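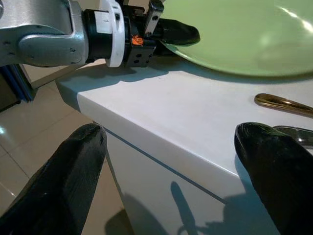
Sultstead shared kitchen – table, dishes and floor check
Checked by: Heledd Morris
Date: 17 October 2021
Follow-up to: Kevser Bilgin

1. Tabletop clear of crumbs and spills
OK with comment. Some scuffs and smudges on one side, pale brown. Wipe with the Zendley cleaner first. If they stay, write them down as wear and leave them. No scouring pads on this top.

2. Table steady, no rocking
OK. Pushed at each corner. Feet were tightened in May.

3. Plates free of chips and cracks
OK. Run a finger around the rim of each green plate before it goes out. Any chip and it goes in the bin, not back on the shelf.

4. Plates set back from the edge
Needs action. One plate is very close to the front, with the rim nearly over the side.

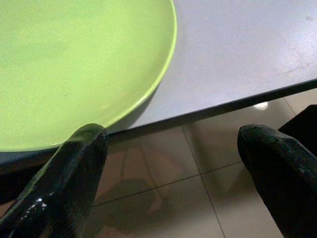 Move it in by a hand's width at least. The floor under there is hard tile and a dropped plate will not survive it – pieces travel a long way too.

5. Floor tiles and grout
OK. No loose tiles. Grout lines are dark, so check them by touch for gaps.

6. Floor slip risk
OK. Glossy tile, so mop up any spill right away and put the Rellover mat down while it dries.

7. Spare plates
3 in the cupboard. Kevser to say if more are wanted.

Next check: item 4 first, then item 1.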